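The Prarnmont Harbor Recollections, Volume 2
Memories of a working waterfront, spiral bound, with an index of boats
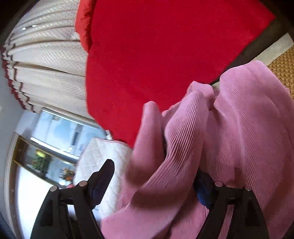
About the booklet

Volume 1 sold out, which surprised everyone at Laaksonen Press and alarmed the person who does the stapling. Volume 2 has therefore been spiral bound. It lies flat on a kitchen table and can be read one-handed over soup.

The recollections come from people who worked on or near the Prarnmont docks, or who were told as children to keep away from them and went anyway. Most of the pieces started life in school magazines, parish newsletters and the backs of account books. We have corrected the spelling of the boats and left the spelling of the insults.

What's in it

A deckhand's first season on the dredger Sinell, including the matter of the cook's teeth.
The winter the coal berth froze, told by two brothers who disagree on the year, the depth of the ice and which of them fell in.
Brulen's chandlery, remembered by a former delivery boy. He can still recite the price of tarred rope and will do so if you let him. We let him, for 3 pages.
A long piece on the ferry bell, which was stolen, returned, stolen again and finally hung in the school, where it was rung by anyone tall enough.
Songs, with the verses that can be printed.

There is also a fold-out map of the old basin before it was filled in. The parking lot is marked with a dotted line, so you can stand beside the ticket machine and work out which vessel you would have been underneath.

What's not in it

Anything on the lighthouse. The lighthouse has its own book and its own admirers, and they write letters.

Details

Format: spiral bound paperback, card covers
Illustrations: 15, black and white, plus the map
Index: boats, berths and nicknames
Language: English, with some dockside words explained at the back
Published: March 7, 2024

Condition and stock

All copies are new. A small number have the map folded the wrong way, which makes no difference to the harbor but does leave north tucked into the spine. These are sold at a reduced price under "Seconds" – please say in the order notes if you would like one. Several readers have asked for them on purpose.

Ordering

Add to the basket and pay by card, or send a check with your address in capitals. Booklets go out in a stiff envelope. Orders placed in June may take longer, as the press closes for the regatta and comes back slowly.

If you or a relative has a story for Volume 3, write it down and send us a copy, keeping the original. Pieces of any length are welcome. Please put names on the backs of photographs – we have a whole drawer of men in caps standing next to the same bollard, and would like to give a few of them credit.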